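Soft-top tables are a hit in the Matsuda Room

DREMIMTON – It took most of the spring, a lot of measuring and one very long argument over color, but the Matsuda Room at the Dremimton activity center has its soft-top tables at last, and they are lovely.

The new tables came into use in July. They have rounded corners and a soft, short-napped cover over the whole top, so a ball stays closer to where you put it and a bottle laid on its side doesn't clatter. Anyone who spent time in the old room will remember the noise. Every dropped block used to sound like a dropped tray, and on busy mornings you could hear it from the parking lot.

The center paid for the work out of a $500 grant from the Hultport neighborhood fund, plus whatever came in from the spring cake sale. That covered tops for three tables with enough left over to hem the curtains. The covers were cut and fitted by Cirkex, a small upholstery shop on the Hultport road, in a single afternoon.

What goes on top of the tables is as plain as can be, and that is a big part of the fun. The center keeps a supply of everyday things to be picked up, set down, lined up, tucked inside one another and moved along again. There are tennis balls, clear plastic cups, foam cubes in bright colors (some with numbers on them), a brown glass bottle with a paper label and rolls of masking tape. Nearly all of it came out of somebody's kitchen drawer or garage, and the whole lot fits in two shoe boxes on the shelf by the door.

The favorite so far has to be ball and cup. Stand a cup up, drop a ball in, tip it out, start over. Or lay the cup on its side and get the ball in through the rim, a much harder business than it sounds, as the cup likes to scoot away from you! The soft top helps there too, giving the cup a little something to sit against.
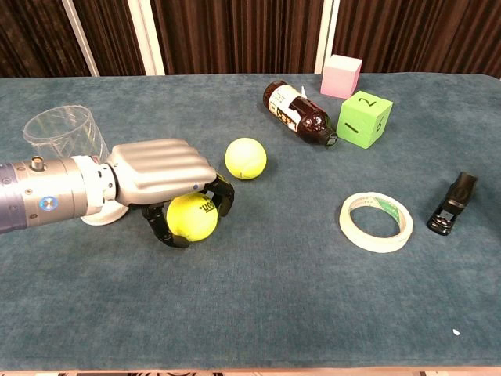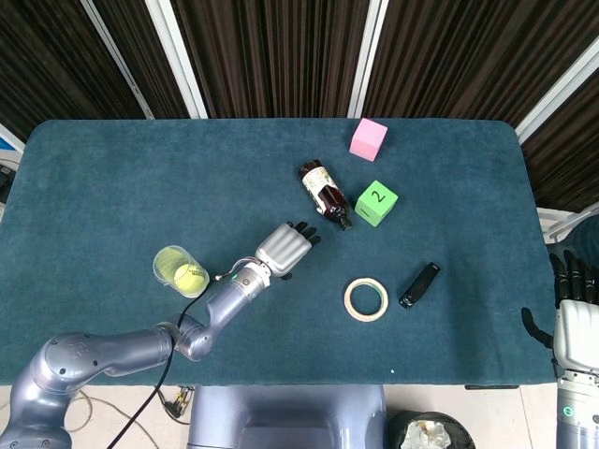
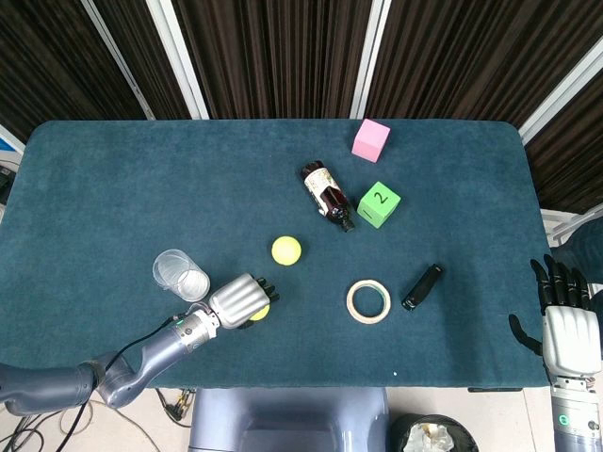 Tennis ball and clear plastic cup on a soft-top table in the Matsuda Room.

One reader has already written in to say that the masking tape deserves far more credit than it gets. A roll laid flat makes a perfect nest for a tennis ball, the letter pointed out, and on a soft table it hardly slides at all, so it ought to be the first thing handed to anybody who finds the cup too fiddly. The same letter asked for a second roll in a narrower width, and wondered whether the foam cubes could go all the way up to 5.

We passed both requests along. The narrower tape is on the list. The cubes may take longer, as the set was given to the center secondhand and finding matching foam is proving tricky. If you have number cubes sitting at home in a toy chest, the front desk would be thrilled to hear from you. Odd colors are fine. So are cubes with no numbers on them, which are wonderful for stacking and for giving a bottle something to rest against.

Glass raised a few eyebrows when the plan first went up on the notice board. The center has kept the bottle in the mix, partly for its weight, which is so different from foam or thin plastic, and partly for the way it rolls one direction and refuses to roll the other. It comes out only at the grown-up sessions and goes back on the high shelf afterward.

A few practical things for anyone planning a visit. Table sessions run 30 minutes and start on the hour, with the last one at 4 p.m. No sign-up is needed, but mornings fill up fast, and the quietest stretch is right after lunch. Please leave drinks on the bench in the hallway. The covers can be brushed clean but they can't be washed, and a spilled coffee would be with us for years. There is a lint brush on a hook by the light switch, and a quick once-over before you go is much appreciated, especially after the tennis balls, which shed more yellow fuzz than you would believe.

The covers have changed the feel of the room in ways we didn't see coming. People talk more quietly in there now. They stay longer, too, and a session that begins with one ball and one cup has a way of ending with everything out of both boxes and a long discussion of what should go next to what. Somebody always wants the cubes in a row. Somebody else always wants the tape in the middle.

Next up is better storage. The shoe boxes are giving out at the corners, and the plan is to replace them with shallow trays, one for round things and one for everything else. Where that leaves the masking tape is still under debate, and suggestions can be dropped in the envelope at the desk.

Donations of clean, clear plastic cups are welcome any time the center is open. The thin ribbed kind is ideal. They do crack after a while, and the room goes through a fair number of them.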